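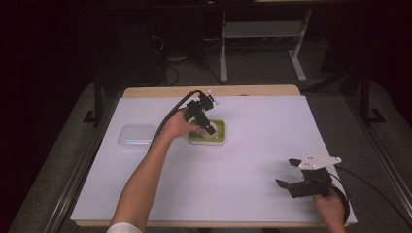

Tuppers verdes, tapas huérfanas y la guerra fría en la nevera compartida

Foro Melonwood > Vida doméstica > Convivencia

merluza_congelada escribió:

Abro hilo porque necesito testigos. Vivo en un piso de cuatro personas y tenemos una nevera que, por tamaño, estaría bien para una persona y media con poco apetito. En enero repartimos las baldas. Una por cabeza, puerta común, congelador según el buen criterio de cada uno (ahí estuvo el error, ya lo veo).

El problema son los recipientes. Hay un armario entero de tuppers y ni una sola tapa que cierre con lo que tiene debajo. Tapas rectangulares para recipientes cuadrados, tapas cuadradas para recipientes que se marcharon con algún inquilino de otra época. Yo compré una serie de los del borde verde precisamente para que se distinguieran. Ahora los usa todo el mundo menos yo.

¿Cómo lo hacéis en vuestras casas? Acepto desde sistemas de etiquetado hasta mudanzas.

----

Lola_de_Nosness escribió:

Mudanza.

----

tragaldabas77 escribió:

Nosotros tuvimos un Excel. Duró 12 días. Al final el Excel tenía más polémica que la nevera: había una pestaña llamada "Incidencias" y otra llamada "Respuesta a Incidencias". Mi consejo es cinta de carrocero y rotulador. Nombre y fecha en cada cosa. Si no tiene nombre, a las 48 horas es de quien tenga hambre.

----

merluza_congelada escribió:

La cinta ya la probé. Se despega con el frío y aparece pegada a un yogur que no es de nadie. Heredé un yogur así.

----

Spyros Matić escribió:

Buenas. Escribo con mi nombre porque llevo 7 pisos compartidos y ya no me queda reputación que proteger.

Lo de las etiquetas es atacar el síntoma. Lo que hay que hacer es vaciar el armario un día, encima de una mesa, todos presentes, y casar cada recipiente con su tapa. Lo que no tenga pareja se va. Sin sentimentalismos. En el piso de la calle de la estación sacamos 40 piezas y volvió al armario una cantidad ridícula, pero desde entonces no hubo ni una discusión por ese tema. Hubo por otros, claro. La ducha, por ejemplo, daba para tesis.

Sobre las baldas: la de abajo del todo no se le puede dar a nadie. Es donde gotea. Se deja para verdura o para castigos.

----

Inum escribió:

No estoy nada de acuerdo con tirar tapas. Una tapa suelta sirve de plato para cortar limón, de bandeja para descongelar, de posavasos si te visita tu suegra y quieres que se vaya pronto. Llevo años viviendo así y estoy sano. Además tirar plástico bueno por una manía de orden me parece feo.

----

Spyros Matić escribió:

Inum, con cariño: tú eres el motivo por el que existe el armario.

----

Inum escribió:

Y a mucha honra.

----

tragaldabas77 escribió:

Un punto para Inum en lo de descongelar, que yo también lo hago. Pero entonces que las tapas vivan aparte, en el cajón de las bandejas. El drama viene de tenerlas mezcladas con la esperanza de que un día encajen.

----

Lola_de_Nosness escribió:

A ver, que antes iba de graciosa y ahora va en serio. En mi piso lo que funcionó fue el vidrio. Compramos todos el mismo modelo, los pagamos a escote y son comunes. Pesan, se rompen y en la mochila son un suplicio, pero todas las tapas valen para todos. Se acabó lo de "ese es mío". El contenido sigue siendo de cada uno, eso sí. Una cosa es el socialismo y otra mis croquetas.

----

merluza_congelada escribió:

Lo de a escote no lo veo. Una de mis compañeras considera que pagar a medias el papel higiénico es un atraco porque ella "pasa mucho tiempo fuera". Imagínate proponerle vidrio.

----

Quách escribió:

Llego desde el hilo de limpieza porque alguien lo enlazó allí. Copio aquí lo que tengo colgado en mi cuaderno sobre neveras compartidas, que viene bastante a cuento. Es largo, aviso. 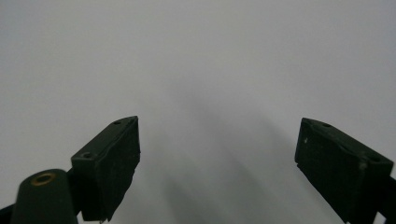

Tiempo de lectura: 4 minutos

La nevera compartida se limpia una vez al mes y la limpia una sola persona, por turnos. Limpiarla en grupo suena muy bonito, pero acaba con uno frotando y los demás opinando desde la puerta de la cocina.

Se empieza por lo que está al fondo. Todo lo que lleve ahí desde el turno anterior se saca a la encimera y se avisa por el grupo. Un solo mensaje, con hora límite. Lo que no reclame nadie, fuera. Conviene no abrir los recipientes opacos para "ver si todavía está bien". La respuesta es no.

Las baldas se lavan en el fregadero con agua templada y un poco de bicarbonato. Si son de cristal y están muy frías, hay que esperar un rato antes de mojarlas, que con el cambio brusco pueden rajarse. La goma de la puerta se repasa con un cepillo de dientes viejo. Viejo y de todos conocido, para evitar disgustos.

Los tuppers limpios se guardan abiertos, con la tapa al lado, nunca puesta. Cerrados cogen olor. El tomate deja el plástico naranja para siempre y no hay truco que valga; los he probado todos, incluido el de dejarlo al sol, que solo sirvió para que la vecina preguntara.

Y una última cosa: el queso curado no es de todos aunque esté en la puerta.

----

tragaldabas77 escribió:

Lo de guardarlos abiertos ocupa el triple — en un armario normal no cabe.

----

Quách escribió:

Cabe si tienes menos. Uno dentro de otro y las tapas de canto, como si fueran discos.

----

Spyros Matić escribió:

Lo cual nos devuelve a tirar las que sobran. No digo nada más.

----

Inum escribió:

Ya tardabas.

----

merluza_congelada escribió:

Bueno, actualizo. Anoche propuse lo de vaciar el armario y hubo quórum. Salieron tres de mis verdes, uno de ellos con lentejas, que pertenecían a una persona que dice no comer lentejas. No he querido tirar del hilo. Tapas sueltas hay para poner una tienda; las he metido en una bolsa y de momento no las tiro, por respeto a Inum.

Las de vidrio quedan descartadas. Ella pasa mucho tiempo fuera.

----

Lola_de_Nosness escribió:

¿Y las lentejas?

----

merluza_congelada escribió:

Estaban ricas.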